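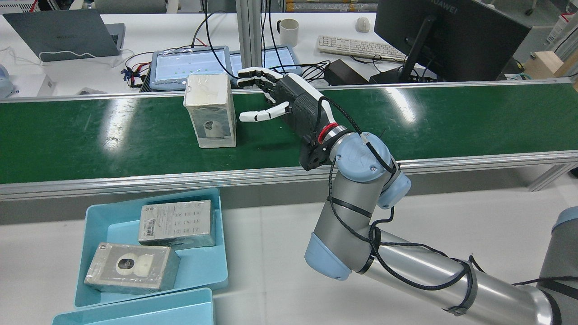 # The Packing Hall at Arnum: Boxes, Trays and the Green Belt

The Billton Centre for Distribution Studies maintains a teaching hall at Arnum, where the handling of small boxed goods is studied and practised under conditions close to those of a commercial depot. This page forms part of the Centre's online gallery. It is intended for prospective students, partner organisations and members of the public who wish to know what is kept in the hall and what it is used for.

The text was prepared by Neusa Holanda, Keeper of Teaching Collections, with additions by Taha Ouazzani of the Hall Office. Visitors planning a study day should also read the notes on access at the foot of the page.

## The belt

The belt is the main fixture of the hall and the point at which most exercises begin or end. Its surface is green, with metal rails along both sides, and the lights overhead show in it as pale streaks. Students are asked to learn the belt before they learn the goods. A box that stands taller than it is wide will behave differently from the same box laid flat, and the first session of the introductory course is given over entirely to this question.

Goods are placed so that the printed face can be read from the working side wherever the shape of the carton permits. Where a carton has a narrow base, the course permits it to travel flat, provided that its label remains uppermost. The decision is recorded on the handling sheet and applies to every carton of that type for the remainder of the session.

The rails are wiped down at the end of each teaching block. Marks and scuffs on the belt surface are noted but are not treated as faults unless they affect the passage of goods. 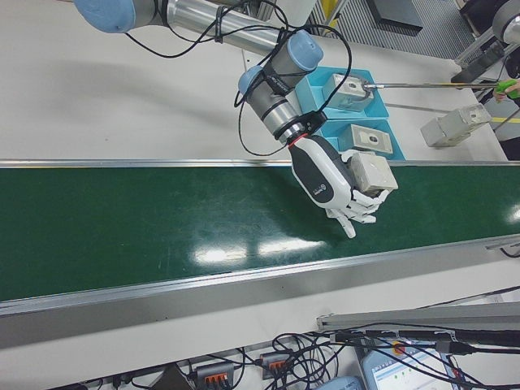

*A light grey box just above the green belt, with a divided light blue tray on the white table behind.*

## The trays

Light blue trays serve as the ordinary unit of storage at the table. The divided pattern allows two kinds of item to be kept apart without the use of inserts, and it is preferred for goods removed from their outer packaging. Flat pieces, plates and fittings go in one compartment and the deeper items in the other. Boxed goods may be laid in a tray together, with the label end turned outwards.

Trays are issued against a signature from the Hall Office and are returned empty. The Centre holds 100 trays for teaching purposes, of which 68 are normally available to students. The others are reserved for assessment and for visiting groups. A tray that has cracked at the rim is withdrawn, as the rim carries the weight when trays are stacked.

Loose labels should be removed from trays before they are returned. Adhesive residue was the most frequent complaint in the last inventory of the hall, and the Hall Office would be grateful for the co-operation of all users — a dry cloth is usually sufficient.

## The boxes

The teaching collection includes retail cartons, plain boxes and unboxed items in white and grey. Security cameras and similar household devices were chosen as one of its themes on the advice of Karla Robles, Senior Lecturer in Packaging. Goods of this kind are sold in cartons of many proportions, and their pale casings make surface marks easy to find during inspection.

Many of the cartons retain their clear film. Film-wrapped cartons are of particular value in teaching, as they slide more readily against one another and reflect light in a way that can make a barcode difficult to read. Students practise turning the carton to the light until the code is legible, and are not permitted to remove the film in order to save time.

Cartons in the collection are used repeatedly. Light scuffing to the corners and faces is expected. A carton is retired when its printed face can no longer be identified at arm's length, or when the base has softened to the extent that it will not stand. In October the collection was inspected in full and 43 cartons were retired. Replacements were supplied by Hakim, the Centre's stationery and packaging contractor, and have been entered in the register.

## The white table

The table beside the belt is kept clear of paperwork. Handling sheets, pens and personal belongings are to be left on the shelves by the entrance to the hall. The pale surface was selected after a comparison of several finishes, in which Brândușa Bogdan of the Estates Department found that small parts were located more quickly against white than against grey or wood tones. White parts are the evident exception, and for these the use of a coloured tray is required.

Trays should be set parallel to the belt. Where two groups share the table, the group nearer the entrance has the use of the near half and should leave sufficient space for a tray to be lifted out without passing over the neighbouring work.

## Study days and access

The hall is open to registered students throughout the teaching year. Other visitors are received by appointment. Schools and colleges may apply for a study day, which comprises an introduction to the collection, a supervised exercise in sorting and traying boxed goods, and a short discussion. Groups from the Tasari Institute attend under a separate agreement and should make their arrangements through their own course office.

Visitors are asked to observe the following:

- Flat, closed shoes must be worn in the hall.
- Long sleeves are to be fastened, and scarves and lanyards removed.
- Nothing may be placed on the belt without the permission of the supervisor.
- Food and drink are not permitted beyond the entrance shelves.
- Photography is permitted on study days with the agreement of the Hall Office.

Applications should be addressed to Fadwa Radwan, Education Officer, and should state the size of the group, the age of those attending and any requirements as to seating or access. A step-free route is available from the car park on the north side of the building.

## Use of the pictures

The pictures on this page may be reproduced without charge in teaching materials and in non-commercial publications, with the credit line "Billton Centre for Distribution Studies, Arnum". Permission is required for commercial use, and for any print run above 2000 copies. Copies suitable for printing can be supplied by the Hall Office on written request.

Corrections to the captions are welcome and should quote the title of this page.

Page last reviewed: Feb 7, 2024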